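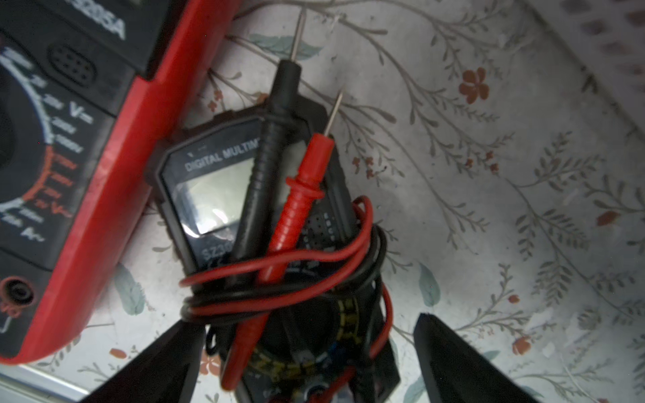 Test meters with their leads on, the stock used in the Droltness trial.

Home | Products | Press | Contact

Reading time: 2 minutes

Zellby puts two-armed Justach bench kit on offer, with caveats

Zellby is now taking orders for Justach, a bench kit with two robot arms on a front rail, meant for hire shops and college stores that spend their evenings putting small tools back in baskets. We have seen plenty of launches promise an end to that chore. This one doesn't.

The kit was tried at our Droltness workshop in May on digital multimeters, chosen by Mackay, the first hire firm to look at it. Meters are awkward. The leads coil, slide and catch on things, and a gripper that copes with a plain box may make a poor job of a meter with its probes wrapped round it.

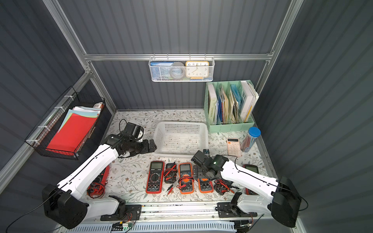
Over 333 attempts the arms put a meter in the basket 300 times. We would ask buyers to read that figure with care – it comes from one bench, one basket and staff who knew the kit well. Tangled leads caused most of the misses. A practised person is still quicker, and we have no figures yet for a full working week.

"I would not buy it on the strength of a trial this small, and I work here," said Viera Kollár of Zellby. "Borrow one, give it your worst drawer and then decide." 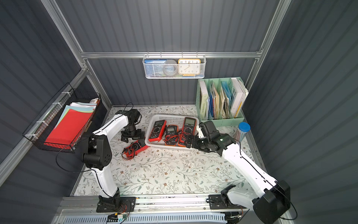

Ruairi Cruickshank said Mackay would want to see it handle returns on a busy morning before paying for anything, and that the leads worried him more than the meters did.

Justach can be hired for up to 2 months before purchase. Fitting is extra.

Contact: Zellby press desk, Droltness | © Zellby | Back to top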